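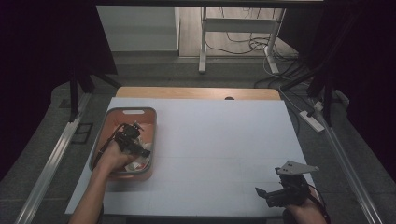 Le tri des emballages légers est le sujet que notre groupe a retenu pour le projet de deuxième année. Nous voulions savoir comment organiser un poste de travail sur une simple table, avec peu de matériel et peu de place. Le bac en plastique brun orangé, aux coins arrondis, sert de point de départ à tout le reste : les papiers ou plastiques froissés, blancs ou rosés, se tassent au fond, et il faut aller les y chercher. Sa poignée ajourée est placée sur le bord opposé à l'opérateur dans notre plan de poste, ce qui nous a obligés à revoir le sens de rotation des bacs.

1. Contexte

Le projet Skaven est né d'une demande de l'atelier de réemploi de Didbridge, qui reçoit chaque samedi des cartons de déchets d'emballage non triés. Le tri s'y fait debout, sur des tables de hauteurs différentes, et les bacs changent de place selon les personnes. L'atelier souhaitait une disposition fixe, facile à expliquer à un nouvel arrivant. Notre groupe comptait 6 étudiants. Le travail a commencé en février et les derniers essais ont eu lieu en mai.

2. Aménagement du poste

Nous sommes partis d'une table en bois recouverte d'un plateau blanc. Le bois nu posait un problème de contraste : les morceaux de papier kraft s'y repéraient mal. Sur le blanc, ce sont les papiers blancs qui se voient moins bien, mais ils sont faciles à reconnaître au toucher. Nous avons gardé le plateau clair.

Le bac d'arrivée est posé à gauche. La partie droite du plateau reste libre pour étaler les pièces avant de les classer. Nous avions d'abord prévu deux bacs de sortie sur la table même, puis nous les avons déplacés sur un chariot — la surface manquait dès que l'on dépliait un grand film plastique. 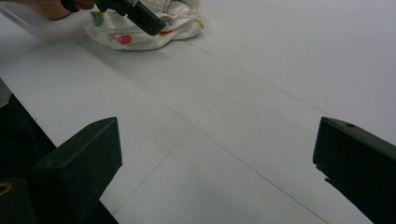
Figure 2 — Surface claire du plateau, avec les joints gris qui se croisent.

Les joints ont été discutés plusieurs fois. Ils sont fins, mais un morceau de film très mince peut s'y accrocher quand on le fait glisser à plat. Une plaque d'un seul tenant aurait été préférable ; celle que proposait le fournisseur Evia dépassait notre budget. En revanche, ces lignes donnent des repères commodes pour placer les tas toujours au même endroit.

3. Déroulement des essais

Chaque séance durait 45 minutes. L'opérateur vidait le bac petit à petit, sans le renverser, et séparait le papier du plastique. Les pièces douteuses (papier plastifié, étiquettes collées) allaient dans un tas à part, traité en fin de séance. Nous avons comparé deux hauteurs de table et noté à chaque fois les gestes qui gênaient.

4. Observations

Le fond du bac est la partie la plus lente. Les pièces froissées s'emboîtent et viennent souvent par paquets, qu'il faut ensuite défaire sur le plateau. Un bac moins profond, emprunté à l'association Lukumay, a donné de meilleurs résultats sur ce point, mais il fallait le remplir plus souvent. La hauteur de table la plus basse a été abandonnée après la deuxième séance, les opérateurs se plaignant du dos.

Il reste à tester un bac incliné. La cale est dessinée et se trouve en annexe B avec la liste des fournitures.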